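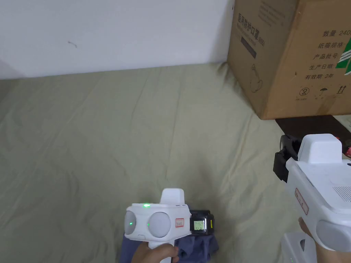
Notes pour l'intervention - Faut-il encore croire les blogs de lecture ?

Ouverture (debout, pas de pupitre si possible)

Bonsoir. On m'a demandé de parler de « l'avenir radieux de la critique amateur ». J'ai gardé la critique amateur et j'ai laissé le radieux à la porte. Je lis des romans sentimentaux depuis longtemps, j'en chronique depuis presque aussi longtemps, et je suis de moins en moins sûr que ce que nous publions serve à choisir un livre.

Attendre un peu. S'il y a des rires, enchaîner vite.

Je précise d'où je parle. Je tiens un blog modeste. Je reçois des livres gratuits, moins qu'avant. J'ai accepté des services de presse que je n'avais aucune envie de lire, et j'ai écrit « une lecture agréable » à propos de romans que j'avais finis en diagonale, dans le train. Ce que je vais reprocher aux autres, je l'ai fait.

1. Les étoiles

Demander à la salle : qui a mis une note en dessous de la moyenne à un roman reçu gratuitement ? Laisser les mains se lever. Ne pas commenter.

L'hiver dernier, j'ai repris 200 chroniques de romance historique sur des blogs francophones. Ce n'est pas une étude, je n'ai pas de méthode, j'ai un tableur et de la mauvaise humeur. J'y ai trouvé 30 avis franchement négatifs. La plupart portaient sur des livres achetés par la personne qui écrivait. Je n'en tire pas de loi générale et je vous demande de ne pas le faire non plus. Mais si quelqu'un a une explication qui ne passe pas par le colis gratuit, je l'écouterai volontiers à la fin.

On me répond souvent : « je ne chronique que ce que j'aime ». Très bien. Dans ce cas, il faut l'écrire en haut de la page, en gros, et retirer les étoiles. Une échelle dont on n'utilise que le dernier barreau ne mesure rien.

2. Le cas Fatel

Aller doucement ici, il y aura peut-être des gens de la maison dans la salle.

Vous connaissez tous la collection Murwood, chez Fatel. Landes brumeuses, héritier ruiné, gouvernante qui sait le grec. Quand le premier tome est sorti en juillet, j'ai lu la même phrase sur plusieurs blogs le même matin : « une héroïne en avance sur son temps ». Elle figurait dans l'argumentaire joint au livre. Je ne crois pas au complot. Je crois à la fatigue : on a une pile, une date, un dossier avec des phrases toutes faites, et on recopie sans s'en apercevoir.

Le plus gênant est que le livre méritait mieux. Le chapitre du bal est raté, celui de l'incendie est très beau, et je n'ai vu personne parler ni de l'un ni de l'autre. Lire l'extrait de l'incendie, page marquée en bleu. Ne pas dépasser un paragraphe. Si je suis en retard, sauter l'extrait et passer à Prullavley.
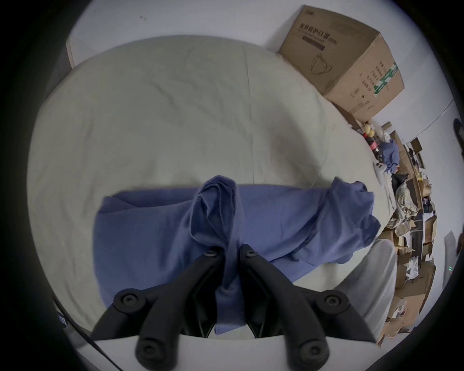 Le deuxième tome a eu droit au même traitement, avec un autre adjectif. « Envoûtant », cette fois. J'ai cherché ce qui envoûtait et je suis tombé sur une intrigue de testament reprise presque telle quelle du premier. Sur ce point non plus, pas un mot dans les chroniques que j'ai lues. Les lectrices qui laissent deux lignes en commentaire l'avaient vu, elles.

3. Prullavley et les classements

Pour ceux qui n'y sont pas : Prullavley est un site où l'on dépose ses chroniques et où un classement désigne les « lecteurs de référence ». Le seuil d'entrée était à 2,000 points quand je me suis inscrit - c'est écrit comme ça sur leur page, avec la virgule à l'anglaise, et j'ai cru un moment qu'il suffisait d'en avoir deux. (Pause. Ça fait rire d'habitude.)

Les points viennent du nombre de chroniques, des visites et des remerciements. La longueur compte un peu. Avoir lu le livre, à ma connaissance, n'est vérifié par aucun moyen. Olga Tavares, qui anime le cercle de lecture où j'ai présenté une première version de ces notes, m'a objecté que la presse littéraire ne vérifie pas davantage. Elle a raison et je n'ai pas de réponse satisfaisante. Je dirai seulement que la presse ne distribue pas de médaille au critique qui rend le plus d'articles dans le mois.

Attention à ne pas m'énerver ici. La dernière fois j'ai perdu la salle.

4. Ce que je lis encore

Il faut bien donner quelque chose, sinon on me dira que je suis venu pour râler.

Je lis Vasco Sequeira. Il n'aime pas la romance médiévale et il l'annonce. Quand il en défend une, j'y vais. Quand il en démolit une, je regarde pourquoi, et une fois sur deux ses raisons me donnent envie de la lire. Son goût n'est pas le mien, mais je sais où il se trouve, et je peux m'orienter par rapport à lui.

Je lis aussi les gens qui abandonnent des livres et qui disent à quelle page. J'ai plus appris sur la série Ingvarsson par une chronique intitulée « j'arrête au mariage » que par tout ce que l'éditeur a fait circuler. L'autrice du billet expliquait que les dialogues changeaient de ton dès que les personnages étaient d'accord. J'ai relu le passage, c'est vrai, ça s'effondre en quelques pages.

Et je lis les vieux billets, ceux d'avant les partenariats. C'est souvent mal écrit, plein de points d'exclamation, et la personne raconte la fin. Je m'y fie plus facilement.

5. Objections probables

« Les blogs n'ont jamais prétendu être objectifs. » Certes, mais ils prétendent être sincères, c'est même leur argument de vente face aux journaux.

« Vous découragez les débutants. » Possible. Je préfère un débutant découragé pendant une semaine à un débutant qui apprend à recopier l'argumentaire. Dire ça plus gentiment si la salle est jeune.

« Et l'obligation de signaler les livres offerts ? » Elle est bien suivie, à ce que j'ai vu. Je doute qu'elle change quoi que ce soit à la lecture. On voit la mention comme on voit les mentions légales.

« Vous acceptez toujours des services de presse ? » Répondre oui, sans détour. Un ou deux par saison, et le billet paraît sans étoiles.

Fin

Pas de conclusion rédigée. Revenir à la question des mains levées et la poser dans l'autre sens : qui a acheté un livre à cause d'un avis négatif ? Puis ouvrir aux questions. Penser à répéter chaque question au micro, on n'entendait rien au fond la dernière fois.

Garder l'exemplaire de Murwood sur la table, on me le demande toujours.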